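Vesteck system (fishing)

The Vesteck system is a method of storing pre-tied leaders and terminal tackle for bank fishing. It was developed at the Janden angling club and is named after the Vesteck reservoir, where the club holds most of its matches. The method divides tackle by leader length and hook size instead of by target species, and it is used mainly in timed competition, where an angler may replace a leader many times in one session.

History

Match anglers at Janden originally carried leaders on flat foam winders kept in a jacket pocket. The winders were compact, but the line took on a tight coil when stored for more than a few weeks, and hooks worked loose from the foam. Lâm Sầm, a club member and former net maker, began tying leaders to a fixed set of lengths and storing each length in its own sleeve. His first set held 22 leaders in two lengths.

Olga Echeverría adapted the set for feeder fishing by adding short leaders and a separate section for swivels and beads. Her version was adopted for the Domínguez Cup, a team event fished every May, and most later descriptions of the system follow it. The Fodetti pattern is a later variant with heavier line for carp and barbel.

Components

A standard set has three parts. The leader file contains sleeves arranged from shortest to longest, each marked with line diameter and hook size. The terminal section contains swivels, beads, float stops and split shot. The spares section contains untied hooks and a spool of leader line.

Leaders are tied with a spade-end knot at the hook and a small figure-eight loop at the other end. Each is stretched by hand before storage to reduce memory in the line. No size of outer case is specified. Plastic boxes with a latched lid are common, and the sleeves stand upright inside with the loops toward the lid. 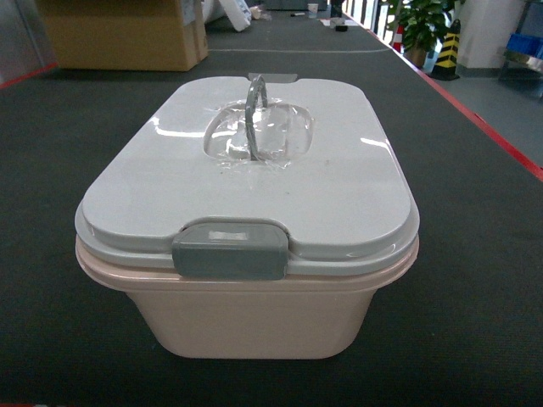 Use in competition

Before the start, the angler selects a working group of 10 leaders and places it within reach of the seat. The rest of the file stays closed. A damaged leader is unhooked from the swivel by its loop and dropped into a discard tube, and the next one of the same length is attached. Used leaders are not returned to the file until the hook has been checked for a turned point.

If fish are feeding off the bottom, the length is changed before the hook size. In the Fodetti pattern this order is reversed.

Limitations

The system takes considerable time to prepare. A full competition file in the Echeverría version holds 200 leaders, and the lengths must be tied accurately for the labels to be of use. Fluorocarbon leaders keep well in sleeves, while fine nylon weakens with age and is normally replaced each season. The method offers little advantage in lure fishing, where leaders are changed less often.

See also

Feeder fishing
Hook-length
Match fishing
Spade-end knot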